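Hollis Mixing and Serving Bowl, Turquoise
Item 767 -- Wulinau Kitchen and Table

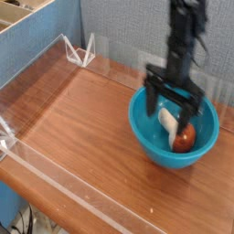 Hollis bowl in turquoise, on a wood tabletop.

The Hollis is a general-purpose plastic bowl for cold preparation, serving and countertop storage. The wall is curved and meets the base without a sharp corner, so a spoon or spatula reaches all of the interior. The rim is rolled outward and has a rounded edge. Inside and outside surfaces are smooth and glossy.

Specifications
Material: plastic, solid color throughout
Color: turquoise
Finish: gloss
Rim: rolled
Height: 17 cm with lid fitted
Lid: sold separately (see Gretcombe lids)
Pack: 2 bowls, same color

Use and care
Hand wash or top rack of the dishwasher. Do not use in an oven, under a broiler or on a burner. Not rated for microwave use. Avoid scouring pads and powdered cleansers -- both will dull the gloss. Tomato sauce and turmeric can stain if left overnight.

Bowls nest for storage. If two bowls stick together after washing, run warm water over the outer one and twist.

Compatibility
Fits the Gretcombe snap lid, large. Does not fit the Huria colander insert, which needs a flat rim.

Ordering
Orders received before noon on Wednesday ship the same week. Warranty is 2 years against cracking in normal household use. Scratches and stains are not covered. Contents shown are not included.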